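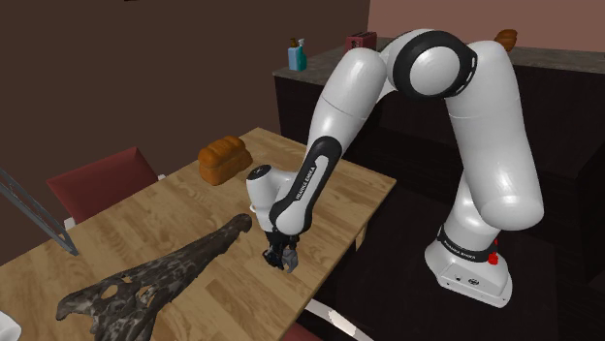 July, started 7:40 am

Franka cell in the Mandagi kitchen sim. Goal for today is to get the setup clean enough that Sugeng can run the long batch on it without me sitting next to him.

First good news: the home pose is fixed! The arm used to start each episode with the wrist too far back over the floor, and the planner spent its first moves just getting to the table. I moved the home pose so the fingers hang a little above the top, near the right edge. Much shorter approaches. The base stays where it was, on the floor beside the table. I tried raising it on a plinth last month and reach over the near corner got worse, so no more of that.

Then the gripper. Sugeng spotted that the two fingers were getting different friction values, left over from when we merged the Nustach gripper file into ours. Both fingers now read from the same line in the config. I ran the bread loaf through 53 grasps afterward and it behaved the same from either side – really nice to see. Before the fix it would twist toward the left finger every time the arm lifted.

The skull is the fun one. It's a great test object, with that long snout and all the holes toward the back, but the collision mesh was a single convex hull, so the fingers stopped in midair over what should have been open space. Redid the decomposition from the original mesh:

- old hull: 1 piece, useless around the snout
- first try: 662 pieces, beautiful, and the sim crawled
- final: merged down hard, snout kept fine, rear section kept coarse

The final one loads fast and the fingers now touch the snout where the snout really is. I grinned at my screen for a while. Rear holes are still filled in for collision purposes. Fine for now, we aren't grasping there.

**Joint check.** Swept every joint through its range with gravity comp on. Joint 4 had a small buzz near the folded end, the same one Sugeng wrote up in the Arnthorpe cell. Raised the damping one step and it went quiet. Left the others alone. If anyone sees the elbow lag on fast moves, look at that value first.

**Reset script.** Objects were being dropped from too high on reset and the loaf sometimes rolled. Lowered the drop and added a settle wait of 2 seconds before the arm is allowed to move. Costs us time over a long batch but the start states are so much cleaner. Seed 1372 is the one to use for comparing before and after, it used to fail on reset every single time and now goes through.

Still open:

- chairs have collision turned on, and the planner should know about them. It currently doesn't, so keep targets well inside the tabletop
- counter items load as static bodies. OK until we want the arm to go there
- Sivitz config still points at the old gripper file. Don't copy from it!
- wrist camera offset, haven't touched it

Sugeng gets the cell after lunch. Config is committed, old one is kept next to it with _prev on the name. I want to try the skull from the snout end with a slower close – going to set up a short run of that while he reads through this.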